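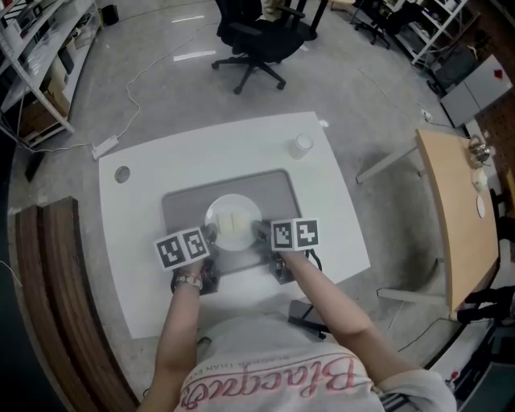

A round white plate on a gray mat.

Tuesday, December 1, 2020
By the Fellavell Plate Library, Grilthorpe

Progress report to the Torres Fund, second half of the grant year

When we applied for this grant we told you that Grilthorpe threw away too many paper plates, and that a lending library of real ones would fix it. We planned for weddings, school fairs, funerals and the chili supper. We did not plan for a year in which gatherings of any size would be a bad idea, and our risk section, which you may remember was mostly about chips and cracks, now makes strange reading.

The grant bought 600 dinner plates, 300 bowls, a secondhand dishwasher and the shelving to hold it all. Everything arrived before the spring, and the plates are the one part of the project that went exactly to plan. They are plain white, they stack well, and they have spent much of the year stacked.

Lending

We suspended large loans in March and have not resumed them. From June we allowed what we called small household loans, meaning enough plates for a backyard dinner among people who already lived together or were willing to sit far apart. Take-up was better than we feared. Several borrowers told us they had plates of their own and simply wanted different ones to look at, and by July we understood completely.

The food pantry on the east side turned out to be our best customer, though for bowls only. It had been handing out hot soup in foam cups and wanted something sturdier for people who eat on site at the outdoor tables. The bowls go over in crates in the morning and come back in the afternoon, mostly the same bowls. We did not mention the pantry in our application and would like to pretend we had.

Washing

The dishwasher deserves its own heading. It was described by the seller as having had light use, and we can only assume he meant light use by an army. It leaked in April, stopped draining in May and in August began to run its rinse cycle twice, which the repairer said was harmless and we said was expensive. The repair came to $200, taken from the contingency line. It has behaved since, although we no longer schedule anything important on the same day as a full load.

Health guidance on shared dishes changed a few times over the summer. Our practice did not need to change much, since a commercial wash is already hotter than anyone was asking for, but we rewrote the notice on the door each time so that it would agree with the county's. The notice is now longer than our lending policy.

Booking system

We moved bookings to Denum in September. Before that we used a paper diary, which was never wrong but was frequently at somebody's house. Denum sends reminders, holds deposits and lets borrowers see what is free. As of this fall, what is free is nearly everything, so the calendar is very easy to read. There was one early hiccup, when the system let a borrower reserve zero plates for an entire weekend and then thanked them for returning these on time.

Breakage

We budgeted to lose one plate in ten over the year. So far we have lost 5, and three of those went in a single slip on our own back steps. We would love to report this as a triumph of careful handling. A plate that never leaves the building is hard to break, and we suggest you ignore this figure when comparing us with other projects.

Money

Spending is below budget on transport and publicity and above it on repairs and detergent. Income from loan fees is well short of what we forecast, for reasons that will not surprise you. We have not drawn the final installment, and we would like your permission to carry it into next year.

What we plan to do next

The pantry has asked for plates as well as bowls from January, and we intend to say yes at no charge. We also want to buy a second set of crates with lids, the present ones being open to the weather and, on one occasion, to a squirrel. Large loans will come back when the county says so. There is a waiting list already, headed by a couple who have now moved their wedding twice and still want the white plates both times.

We had promised you a launch party. It is still owed, and we have the dishes for it.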